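Blog > Investor Interviews > Hashini Munasinghe

Hashini Munasinghe on Furnished Rentals, Bad Floors and Answering the Phone

The first thing Hashini Munasinghe wanted to talk about was mattresses. I had a page of questions about loans and interest rates ready to go, and we didn't get to them for a good half hour, because she had just replaced every mattress in her building on Fedora Street and was thrilled about it.

"People will forgive a small kitchen," she told me. "They will forgive a bus stop under the window. If they sleep badly the first night, you've lost them, and they have three more months to tell you so!"

Hashini owns furnished apartments in Chauke, all of them let for a month or longer to people who are in town for work — nurses on hospital contracts, engineers, a couple of court reporters, one man who tunes church organs. She started with a duplex she couldn't sell. Her employer had moved her across the river to Brimum, the market had gone quiet, and the only serious inquiry came from a nurse who wanted the downstairs half through December and owned nothing but two suitcases.

"She asked me if it came with furniture and I said yes," Hashini says. "It did not come with furniture. I had five days. My brother-in-law drove the truck, and I bought a couch from a dentist's waiting room."

The nurse stayed for two contracts and then passed the number on to a colleague. By the time the market picked up again, Hashini had taken the For Sale sign down and was looking at a second property.

That second one was the Fedora Street building, and she talks about it the way other people talk about a difficult but beloved dog. It had been a rooming house, then offices, then a rooming house again. The floors sloped. One bathroom had two doors and no lock on either. She bought it with 27 percent down, which was everything she had, and did the work a floor at a time so that there was always some rent coming in.

I asked what she would do differently, and she answered right away. "I would open up the floors before I made the offer. I got an inspector, he was a good inspector, but he can't see under three layers of linoleum and neither can I. Now I ask the seller if I can lift one corner. Some say no. That tells me something too."

She keeps the numbers simple. For each apartment she writes down what it would rent for empty, on a normal year's lease, and she won't buy unless the building pays its own way at that figure. Whatever the furniture brings in on top goes first to a repair fund and then to her.

"Furnished rent looks wonderful on paper," she says. "Then a hospital changes its staffing agency and you have three units sitting there in the same month. It happened to me. It was fine, because I'd never counted on that money for the mortgage. I was bored and I painted a stairwell."

For the first few years she ran everything out of a paper calendar. Now the bookings go through Reltis, a small management office in Chauke that handles leases and deposits for her, but the phone still rings in her own kitchen. She wouldn't give that up. Tenants call her about the heat, about where to get a decent haircut, about whether the noise in the wall is a mouse. (It was a mouse.)

"I like them! I know that's not a business plan. But they come here knowing no one, working nights half the time, and it costs me nothing to tell them which grocery store is open late."

We spent a long time on what goes into an apartment, and I filled two pages with notes. She buys white dishes from the same restaurant supplier so that broken ones can be replaced forever. She puts in real curtains, lined, for the night-shift people. She bolts the bookcases to the wall. There is a good knife, a big pot and a lamp you can reach from the bed. She leaves the walls mostly bare and gives every tenant a box of picture hooks, and she has never once minded patching the holes.

She spends less than you might think on small appliances. "A coffee maker, a kettle, a toaster. Plain ones. I make toast in every new toaster myself before it goes into a unit, and then I eat the toast. My accountant has asked me about the bread."

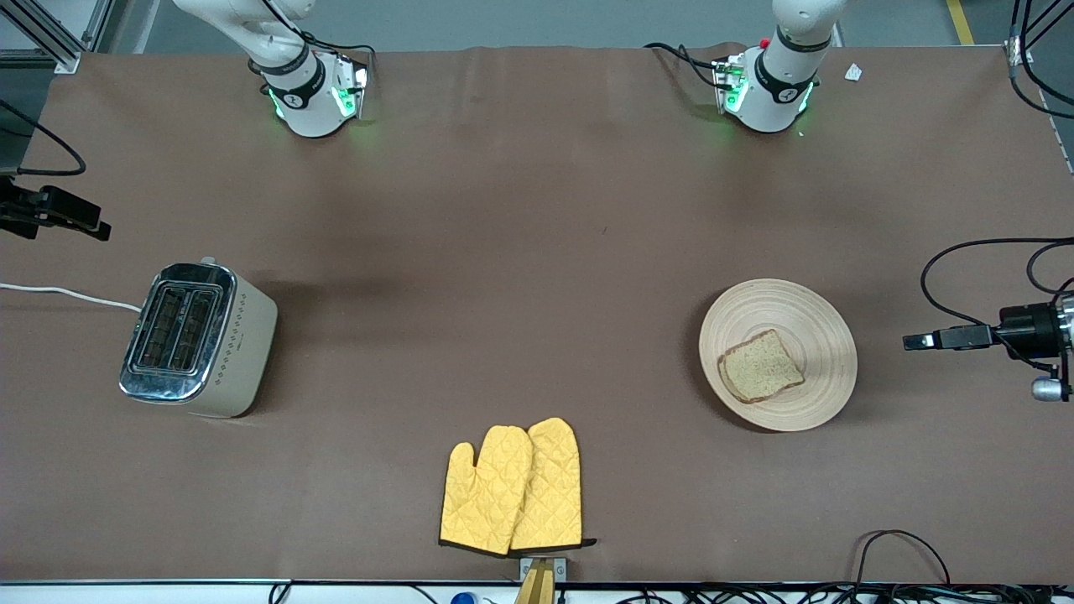
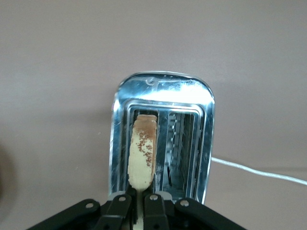
First picture: brown cloth over the work table. Second picture: the toaster from above, bread in the left slot.

As for what comes next, there is a brick fourplex in Brimum, a short walk from the hospital, and she has been to look at it more often than the agent would like. The seller let her lift a corner of the kitchen floor. "Oak," she said, and she was grinning. "Dirty, but oak. I haven't slept properly since."

She had to leave at that point to let in a plumber, and she was still talking about the oak on her way down the stairs.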